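Search this journal
Enter keyword, author or DOI
Filed under: Household Studies, Health at Home, Open Papers
By Rafia Talpur and Salvador Leitão, February

3.2 Where medicines live in the home

We were delighted by how willingly people talked about storage. Of the 168 households in the Brenard survey, 60 kept their everyday medicines in more than one room, and the reasons they gave were wonderfully practical — a kettle nearby, a shelf too high for a toddler, a drawer that never sticks. Open baskets came up again and again in the interviews. Parents liked being able to lift the whole lot down at once, and several older respondents told us that a basket had replaced a bathroom cabinet they could no longer reach.

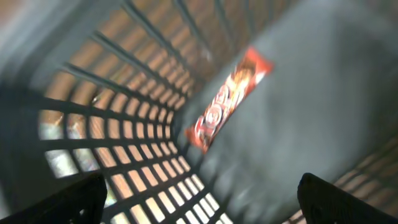

Bathrooms were still the most common single place, even though steam and warmth make them a poor choice for many products. Kitchens came next, then bedrooms. Junaid Afridi coded the interview notes twice, a few weeks apart, and the two rounds agreed very closely (see Section 2.4 for the coding sheet).

What excited us most was the language people used for their stock. They spoke of "the headache box" or "the cold stuff" and hardly ever used a product name. Packs with large, plain wording on the front seem to support this kind of sorting. In Figure 5, the carton at the left reads "20 CAPLETS" and "SAFETY SEALED", and it also carries the line "Gentle on stomach".

Figure 5. Packaged items on a wooden tabletop, with a medicine box at far left.
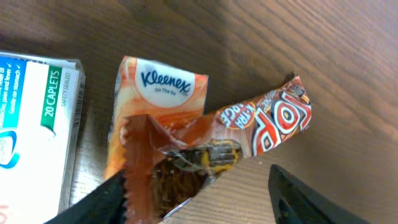
3.3 Expiry dates and sorting habits

Sorting was usually set off by an event such as a move, a new baby or a bad winter cold. Very few households had a fixed day for it, though one family in the Figueroa group checked every Wednesday evening!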